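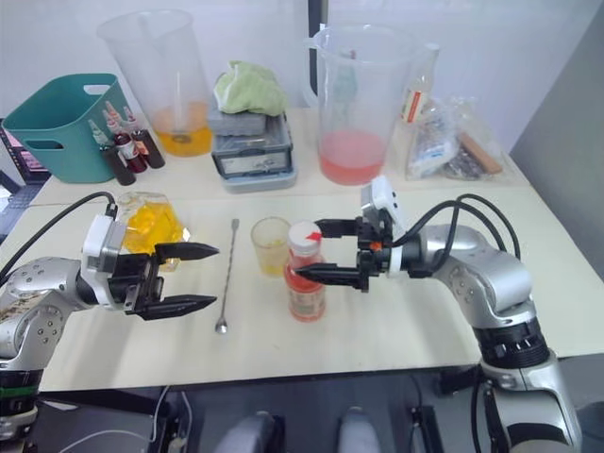
## Dilurus two-arm drinks bench

Dilurus is our bench kit for studying how two arms share one small job. The job is mixing a drink: bottle, cup, bar spoon, pitchers, and all the clutter that comes with them. We love this task! Liquids shift, clear plastic is hard for a depth camera to pick up, and a bottle cap needs one hand to hold while the other turns.

The method comes from our Miltness study. Each policy learns from 157 demonstrations, and the wrist views are weighted more heavily once a gripper gets close to its target. In February we ran 74 trials on bottle handling, and the wrist-weighted policy beat the head-view one on every bottle shape we tried (very happy with that).

### Grasping at the shoulder

Arms that took the bottle high, near the neck, left far more room for the second gripper to work. Labels stay readable too.

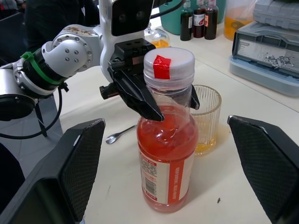

### What's in the kit

- 2 arms with parallel grippers
- 2 wrist camera mounts
- Gunnlaugsson calibration board
- Drerkoline logging software, with the Miltness training recipe

Page updated 3/31/25. Grey or white arm covers, same price.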